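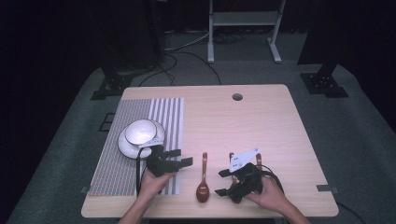 Set the Table on a Weeknight

I think people should set the table for ordinary dinners. I mean a place for each person, with a bowl or plate and something to eat with, laid out before the food is ready. I have held this view for a few years and I have lost some arguments over it, including one with my sister-in-law, but I still hold it.

For a long time my household ate the way most households I know eat. Someone cooked, someone else took a plate off the stack, and we sat wherever there was room. One of us was on the couch. One of us stood at the counter reading the mail. The food was fine. Dinner took 4 minutes, and by the end of it I could not have told you what anyone else had done that day.

What changed it was a visit to Ginette Mallet, an old friend of my mother's who lives alone. I stopped by in January without calling first. She was making soup for one. She had already put out a cloth, a bowl on a saucer, and a spoon. She got out the same things for me and we ate. I drove home thinking that a woman eating by herself was taking more care over dinner than five people at my house.

The usual objection is time. Laying out bowls and spoons for a family takes less time than finding the remote. It is a job a small child can do, and most small children like it. Mine did until he was nine, and he still does it, with complaints.

The second objection is money, and I take that one more seriously. There is a whole business built on telling people that a proper table needs proper things. A store near me, Drillis, had a boxed set for four in the window before the holidays at $200. I don't own anything like it. Our bowls come from three different sets and one of them has a chip. Setting a table means putting things where people will need them, and a chipped bowl can be put there as well as any other.

If you do want to buy something, buy spoons. They wear out, they go missing in lunch bags, and a good one is pleasant to hold.
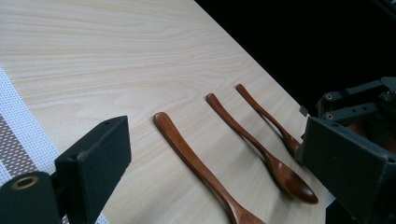 Wooden spoons with a reddish-brown finish.

I like wood because it is quiet against the bowl and doesn't get too hot in soup. You have to wash wooden spoons by hand and dry them, and a little oil now and then helps. Some people find that a nuisance. Steel is fine too.
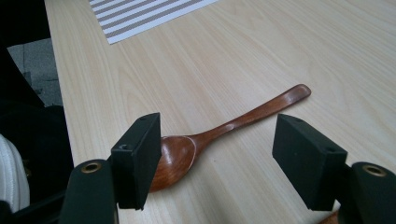
The third objection came from my sister-in-law, Kristine Barredo, and it is the best of them. She said a set table is a rule, that rules at dinner make children anxious, and that she grew up being corrected about her elbows every night. I believe her. I grew up with some of that myself. But the elbows were the trouble in her case, and the fork on the left had little to do with it. You can put out a place for someone and then leave them alone about how they sit in it.

She also pointed out that people work shifts. A nurse who gets home at ten is not going to eat with everyone else. I agree, and I would still leave a place out for her. My neighbor Rogelio Lumbao drove a night bus for years, and his wife left his bowl and spoon on the table with a plate over the bowl. He brings it up more often than he brings up the job.

I don't claim that any of this fixes a family. We still have bad dinners. Last week two of us weren't speaking and the third spilled the water. We were all sitting down when it happened, though, and somebody got a towel, and the two who weren't speaking had to discuss the towel.

Try it for a couple of weeks. Skip the candles and the folded napkins unless you enjoy them. Put the bowls out while the rice is cooking, and call people when it's done.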